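Como conservar toalhas de mesa e individuais de plástico

Quem come na cozinha todos os dias sabe que a toalha plastificada dura menos do que promete a embalagem. A da marca Talavera que tenho em casa já vai no segundo ano, e o que a estraga mais depressa é a gordura seca nas dobras.

Para a limpeza diária basta um pano húmido com duas gotas de detergente da loiça. Passe primeiro no sentido do comprimento, depois limpe com outro pano só com água e seque logo. O esfregão verde fica de fora, porque risca a película e a sujidade agarra-se aos riscos.

Manchas de caril, tomate ou café: misture bicarbonato com água até ter uma pasta, espalhe e deixe atuar 10 minutos. Retire com um pano macio. Se a mancha continuar, repita no dia seguinte – insistir na mesma hora só gasta a estampagem.
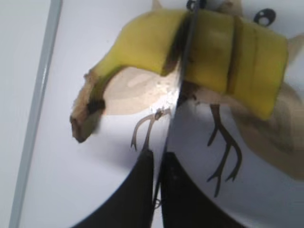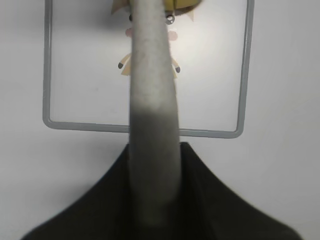
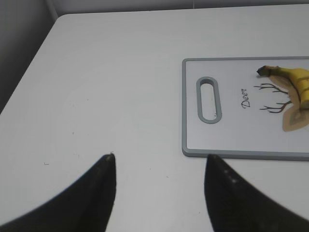

Os vincos de uma toalha nova saem com o secador de cabelo no mínimo, a um palmo de distância, sempre em movimento. Estique com a mão enquanto o plástico está morno e deixe arrefecer sem nada em cima. Numa mesa de canto arredondado, como a branca da última fotografia, a toalha cai em pregas e convém prendê-la com 2 molas de cada lado. Corte a sobra só depois de uma noite assente.

Para guardar, enrole num tubo de cartão com a estampa para fora. Dobrada na gaveta, volta a marcar.

Os individuais lavam-se à mão em água tépida e secam deitados, nunca encostados ao radiador. Em dezembro, com a casa aquecida, os meus ficaram ondulados numa tarde.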